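Limusitz Hand Gripper: Finger Pad Wear

Gallery by Zanele Magagula, posted 31st July

The Limusitz gripper is a hand-held, two-finger tool. Unit 5 was pulled from use after operators reported that thin parts were slipping on one side of the grip. The log showed 3782 closing cycles on the current pads. The service interval at Brirkance had been set by calendar — every 60 days — with no limit on cycles.

Nermin Kocabaş inspected the unit with the fingers open. Both pads are held by screws and can be changed without taking the body apart.
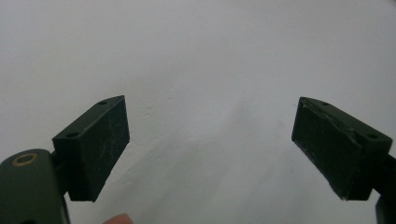
Unit 5, fingers open. Left pad: fine scratches and scuffing on the gripping face. Right pad: uneven face, ragged upper edge with a small raised flap.

Scuffing alone is accepted under the pad check. A torn or chipped edge is not, as loose material can shift a part during closing or come off into the work. The unit was tagged out and a new pair of pads ordered from Tokgöz. Pads are replaced in pairs, even when one would pass.

Changes to the check, agreed with Defne Demirtaş:
Inspect both pad edges at the start of each shift.
Log cycles by pad set, with the tool total kept separately.
Stop use at any lifted edge, whatever the count.

Report 173 has the full cycle log.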